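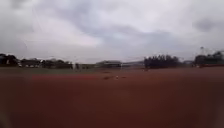

Re: [field-robots] Runaway on the red ground, please read before next outing

Print this message | E-mail this message

All,

quick one before I lose signal again. Still out at the field, overcast, nothing but red dirt and trees in every direction. Answers to the message quoted at the bottom, then what I want done.

Yes it was the Tesus rover. No it wasn't the battery. Log shows the radio link dropping at 859 seconds into the run. It should have stopped dead at that point. It didn't — it held the last speed command and carried on in a straight line until the bumper switch caught on the grass edge. Nobody hurt, nothing broken apart from one wheel guard.

What went wrong, as far as I can tell:

The Hitedier control board has a timeout for lost commands. Ours was set to 10 seconds. It should be 470 milliseconds, that's what we agreed last October and what is written on the lid of the box. Somebody (possibly me) reflashed the board after the bench tests and the setting went back to the factory one. I did not check it. Sorry.

Second thing. The handheld stop button uses the same radio as the drive commands. So when the link went, the button went with it. I pressed it four times walking after the thing. We have talked about a seperate radio for the stop more than once and it has never been done.

Third, and this is smaller, the Plikemard route file had no outer boundary in it. With a boundary it would have stopped itself well short of the grass. I had left it out to save time loading.

So from now on:

- no driving under its own power until the timeout has been read back from the board, out loud, by someone who didn't set it
- stop button on its own radio. Zanetti have a cheap pair, I'll order today
- boundary in every route file, even for a short straight run
- everyone stands behind the rover at the start, some 100 metres clear in front. Cars by the trees, not on the dirt
- pull the link on purpose once, at walking pace, before the first proper run

If you have another rover on a Hitedier board please check yours tonight and post the number you get. Don't trust the label.

I'll put the log up when I'm back at a desk. The camera files are big so ask if you want them, they are mostly sky and dirt and rather blurred.

> Heard there was some bother at the field this morning and that
> one of the rovers wouldn't stop. Was it the Tesus? Is it the
> battery thing again? We were meant to have it next for the
> school open day and I'd like to know wether to cancel.
> Also did the stop button work or not, I've heard both.

Re the open day — yes, cancel, or show it up on blocks with the wheels off the ground. I am not happy letting it near children until the new radio is in and tested.

Print this message | E-mail this message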